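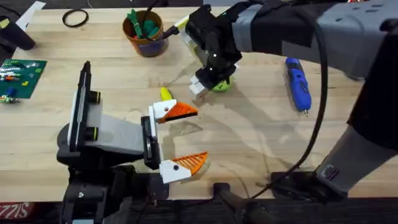

Emcombe Street Dance Listings

A table of outdoor dance and street theater performances in the town of Emcombe, put together from printed festival programs and the stewards' running sheets. Each row is one performance. A piece shown three times in an afternoon has three rows.

Contents

performances.csv — the main table
venues.csv — 14 outdoor sites, with surface and step-free access
companies.csv — company name, home town, number of dancers on tour
notes.txt — corrections, newest first

Columns in performances.csv

id: whole number, never reused
title: as printed in the program, including odd capitals
company_id: matches companies.csv
venue_id: matches venues.csv
start: local time, 24-hour clock
minutes: running time from the program, blank if not given
ticketed: yes or no
crowd: steward's estimate, blank if nobody wrote one down
moved: yes if the show went to a different site from the one printed

Known problems

Crowd figures are rough. Stewards at Inskip Square tended to write 100 or 200 and little in between, so don't average them. The June programs were printed before the last two companies were booked, and those shows come from the running sheets only.

Walking pieces have a single venue_id, the place where they started. The route of the Stuko parade is described in notes.txt but has no coordinates.

Ukel is both a company and the title of its first piece. Check the column before you search and replace.

Rained-off shows are left out of the main table. There were 16, and they are listed at the end of notes.txt.

Use

Free to copy and reuse with credit to the Emcombe listings. Program text and company photographs are not included and belong to the companies.

Corrections go to Ashley Lightfoot. Please give the row id and say where the right information comes from — a scan of the program page is enough.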